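From: Perla Xolalpa
To: Stoltdale Building Users List
Date: Friday, January 19, 2018
Subject: Re: Produce on the table in Room 407

Dear colleagues,

Thank you to Mr. Serrano for raising the matter below. The Facilities Office has reviewed the arrangement with Mr. Ocampo, and the following applies to Room 407 until further notice.

Higinio Serrano wrote:
> The corner table in 407 has become a general drop point for
> fruit and vegetables. On Monday I needed it for the Zavala
> group and had to move everything to the windowsill first.
> Could we have a clear rule on what may stay there, and for
> how long? I have no objection to the practice itself.
> H. Serrano

1. Fruit and vegetables may be left on the corner table provided they are whole and uncut. Anything sliced or opened goes in the refrigerator on the fourth floor, labeled with a name.

2. Items may remain until 5 p.m. on the day they are brought in. Mr. Cuautle will remove what is left after that hour.

3. Please set produce directly on the tabletop, toward the partition walls, and leave space between items. Bags and boxes should not be left with them.

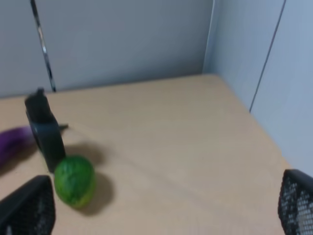
4. Groups with a confirmed booking have priority. They may ask for the table to be cleared, and the request should be met before the booking begins.

The tabletop is wood and marks easily. Spills should be wiped up with a damp cloth; the spray cleaner kept in the Esham Room is not to be used on it.

Questions about bookings should be directed to Faustino Espinoza. All other questions may be sent to me, off list if possible.

Sincerely,

Perla Xolalpa
Facilities Office, Stoltdale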